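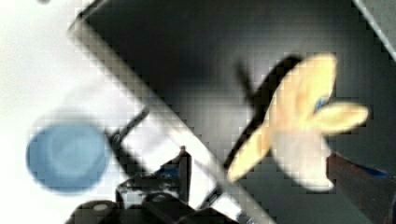 4.2 Setting Up the Wrist Camera

This section applies to the Fuma gripper kit, supplied by Plallau. Complete Section 4.1 before you begin.

1. Switch off the arm and wait for the status light to go out.
2. Fit the camera bracket to the wrist plate with the 2 short screws supplied.
3. Connect the camera cable to port 2 and close the cable clip.
4. Switch on the arm and open the Camera page in the Patwary control panel.
5. Check that the tips of the gripper show along the lower edge of the view. If they do not, loosen the bracket, tilt it, and tighten it again.
6. Place a small object on the work surface and select Test View.
7. Select Save.

NOTE: Objects close to the lens may look soft. The focus is fixed and cannot be adjusted by the user.

CAUTION: Keep hands clear of the gripper whenever the arm is on.

If message 292 appears, repeat step 3. If message 358 appears, stop work and contact Plallau Customer Support. Spare screws are listed in Section 13.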